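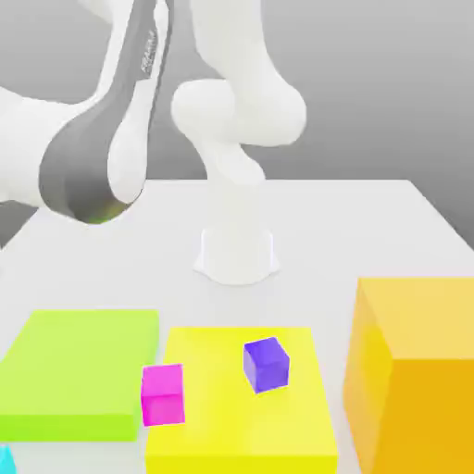 Wann darf ein Greifprogramm aus der Simulation auf den echten Roboterarm übertragen werden?
Erst wenn eine zweite Person das Protokoll der simulierten Läufe geprüft und unterschrieben hat.

So steht es in der neuen Hausregel, welche die Firma Larisura am 28. August 2023 für ihren Standort Endham veröffentlicht hat. Das Papier umfasst 13 Punkte und gilt für alle Arbeitsplätze, an denen Roboterarme Gegenstände greifen oder umsetzen.

Neu ist vor allem die Mindestzahl: Für jede Aufgabe sind 40 simulierte Läufe nacheinander ohne Berührung zwischen Arm und Tisch verlangt. Wird danach die Lage oder Größe eines Gegenstandes geändert, beginnt die Zählung von vorne. Der erste Lauf am echten Gerät erfolgt mit verringerter Geschwindigkeit, und eine Person bleibt am Not-Halt.

Mareike Voß hat den Text zusammen mit Bülent Güler geschrieben. "Früher hatte jede Gruppe ihre eigene Gewohnheit - das war bei der Übergabe schwierig", sagt sie. Als Grundlage dienten 367 Einträge aus dem internen Fehlerbuch.

Bei der Partnerfirma Sevora wird die Regel noch beraten. Lutz Ehlers wünscht sich dort eine kürzere Fassung für kleine Änderungen. Fragen zum Text nimmt Friederike Pfeiffer entgegen.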